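July, bat bench, after lunch

Picked up where Ayman left off with the Joubert blade (the heavy one, 1,550 g with the grip on, which is a lot of cricket bat for anybody). Knocked it in for another hour with the mallet, mostly the toe and the outside edge. He'd already put 1,753 strikes on the face according to his tally sheet, and I added 352 before my wrist gave up! The middle sounds lovely now. The toe still has that dull thud, so more oil there tonight, a thin coat, and leave it lying flat.

Hajar came by wanting the rebound numbers for the Rinby balls. I only have the first box done. Two of them came up well short of the rest off the concrete and I want to redo those before I say anything rude about the supplier.

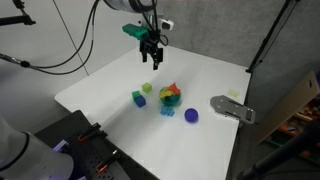 The second box is still in its wrapping, so that's tomorrow morning's job, before the room warms up. Same drop height for everything, 200 cm to the bottom of the ball (Magdy measured to the top last time and we lost a whole afternoon arguing over it).

Grips: the Zirnodier one slid on easily and then kept on sliding. Tried a second layer of tape at the shoulder and it's better, but I don't trust it yet. Ilham bats on it at nets at 6, she'll tell me soon enough.

Need more linseed oil and a new mallet head. Ask Mahmoud where he got the last one.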